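Getting towels dry without cooking them

Most stiff towels come from two causes: detergent left in the loops and too much time at high heat. Both are cheap to fix.

Start at the washer. Use half the detergent the cap suggests and run a second rinse. If the rinse water still foams, the load needs another pass. Skip fabric softener on terry. It coats the loops and slows drying.

Spin speed matters more than dryer setting. I weighed one bath towel after a normal spin and again after an extra spin cycle. The second spin took out 133 grams of water. Over a full load that saves a good part of the drying time.

Shake each towel once before it goes in. Fill the drum no more than two thirds — a packed drum tumbles as one lump and the middle stays damp. Keep sheets out of the load, as they wrap around everything else.

Use medium heat for 40 minutes, then check the thickest hem. Hems dry last. If the hem is cool to the touch, it still holds water. Give it 10 more minutes and check again.

Clean the lint screen before every load. Once a month, wash it with dish soap and a soft brush, rinse, and let it air dry. Water should run straight through the mesh. If it pools, there is still film on it.
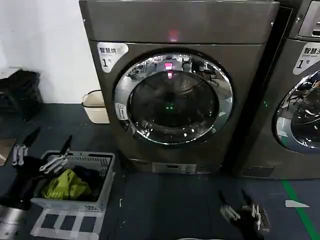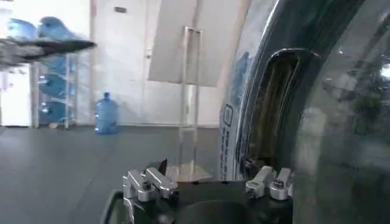
Wipe the door seal with a damp cloth every week or so. Hair and grit collect in the fold and let warm air leak. Check the outside vent flap too — it should open when the dryer runs and close when it stops.

Fold towels only when fully cool. Warm ones go musty in a closed cabinet.

38 shares | 14 comments

Related
Removing rust marks from cotton
How to level a washer on an uneven floor
Storing wool through August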